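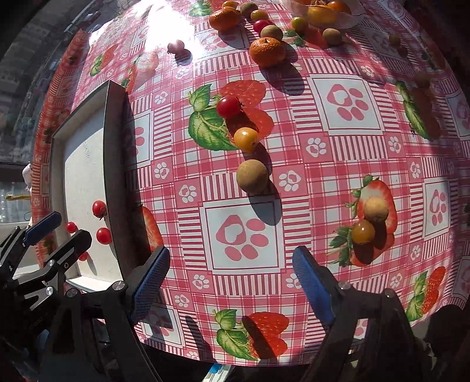
May, 9:00. Dye bath 2 for the Unura wool. The recipe Carys copied out says madder wants a slow climb and then a hold, and the last batch came up the color of a brick somebody had apologized to. So we are going for red again. The target, for want of a proper swatch card, is the small tomatoes in the tray on the strawberry cloth, which are a good deal redder than anything I have managed in this shop. I would settle for the pink stripes on the cloth. I am told that is a different dye entirely and that I should stop saying so in front of customers.

Water: rain barrel this time, filtered through an old pillowcase. Ieuan Gethin swears by tap water because ours is hard and madder is supposed to like chalk. He may be right. He was also the one who put the iron pot back on the clean shelf, so his vote is under review.

Mordant is the usual alum, same tub as last month. I soaked the skeins overnight and they had a slightly sticky feel this morning, which I have decided to be happy about. Total yardage in the pot is 3000, all the Lirnidden two-ply, minus one skein that the moths got to first.

10:30. Bath still too cool. The hot plate has two settings, "sulk" and "boil." Wedged a folded towel around the pot and it started moving.

11:15. Orange. Everyone be calm. It was orange last time at this stage too, and last time it stayed orange, but I added chalk at the same point Arnardóttir does in her notes and the skein nearest the top is leaning the right way. Her notes also say "do not fuss with the bath." Fussed with it twice. 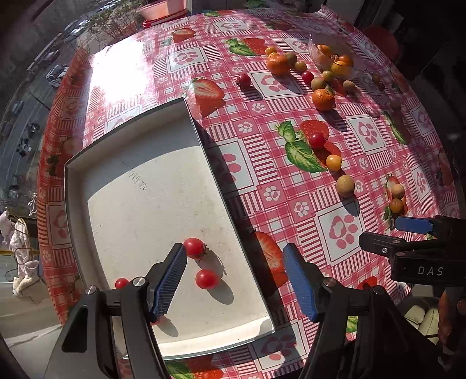
Tray with the tomatoes and the pencil digits, which I read as 769 770.

12:40. Thermometer says 95 and the recipe says to stay well under boiling or the browns come out. Unplugged the plate. The smell is somewhere between wet dog and beet soup. Carys Gittins came in, sniffed, and went to eat her lunch elsewhere.

2:00. Pulled a test strand, rinsed it, squeezed it in a rag. Red. A brownish sort of red, with a pinker end where the tie was too tight. Compared it with the Cuvberg sample from the winter and ours is darker. Leaving the rest in the pot to cool overnight with the lid on.

To do: looser ties. Buy a second thermometer, as this one disagrees with itself depending on which side you read. Ask Ieuan for a jug of his chalky water and try one skein in it, without telling him if it works. Wash the pillowcase.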